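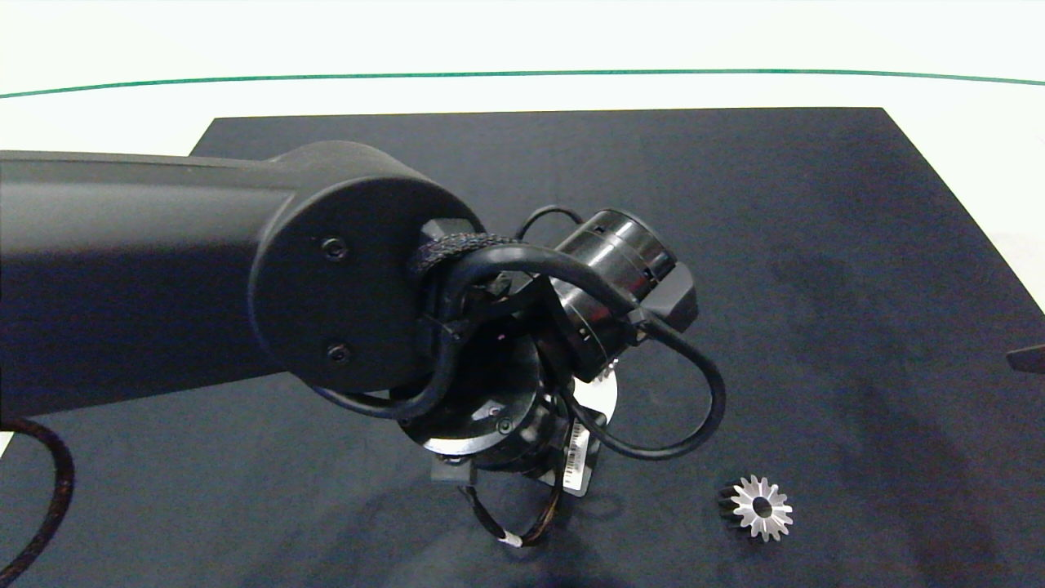
Dark table mat: how do I clean it, and is it navy or black?

Home > Tables, desks and worktops > Cleaning and care

Viewed 1,552 times

Osvaldo Marras
Joined in May

I have a big dark mat that covers most of my work table. I bought it as navy. My wife says it is black. In the morning I think she's wrong and by teatime I've usually come round, so any views on that are welcome, but it isn't my main problem.

My main problem is that it shows everything. I picked a dark one on the grounds that dark things hide dirt, a theory I must have got from trousers. Dust, crumbs, bits of thread, the pale fluff that comes off kitchen roll when you try to wipe up the other pale fluff. I had no idea how much of my life was beige.

I've tried a damp cloth, which leaves big swirly marks that look like the rings of Saturn. I've tried a dry duster, which moves the dust to the far end, where it waits. Washing-up liquid got rid of the greasy patches and left a cloudy one of its own, bigger than all of them.

The mat is a Tarkell, smooth on top with a slightly rubbery back. The care label says "wipe clean", so thank you, Tarkell. I would like not to buy another one. Taking it off the table is possible but a nuisance, as it means clearing the table.

Nernis
57 people found this helpful

The cloudy patch is leftover washing-up liquid. You've used too much. Everybody does, the bottle is designed by people who sell washing-up liquid.

Go over it with plain warm water and a cloth that has been wrung out until you're bored of wringing it. Rinse the cloth, do it again. Keep going until the cloth stops feeling slippery. Then dry it straight away with a second cloth, in straight lines from one side to the other. Your Saturn rings are just water drying where you left it, so don't leave it.

Use microfibre for both. Stop using kitchen roll on it. Kitchen roll on a dark mat is like brushing a black cat with a white cat.

For the daily fluff, one of those sticky clothes rollers works very well on a smooth mat. Peel off a sheet when it gets furry. If you resent paying for the refills, a slightly damp rubber glove dragged towards you will gather most of it into a disgusting little sausage, which you can then pick up.

Don't put furniture polish on it. It looks marvellous for an evening and then collects dust like it's being paid to.

Try any of this on a corner first, I haven't met your mat.

Dario Messina

I'd just turn it over.

Osvaldo Marras

The other side is the rubbery side, Dario.

Dario Messina

Then it won't slip.

Omia

Seconding the rubber glove. On the colour, take it to a window and put something you know is black on top of it, a sock will do. If the mat looks blue next to the sock, it's navy. Be warned that my own test ended with the discovery that I own very few black socks and a great many navy ones.

Also, check the underside when you do finally lift it. Grit gets in from the edges and will scratch the table while you're busy fussing over the top. I found a flattened raisin under mine and a lottery ticket, not a winner.

Osvaldo Marras

Thanks all. Cloudy patch gone after four goes with the wrung-out cloth. The glove method is revolting and I've done it every day this week. Sock test says navy. My wife says the sock is faded.

Marked as solved October 31, 2023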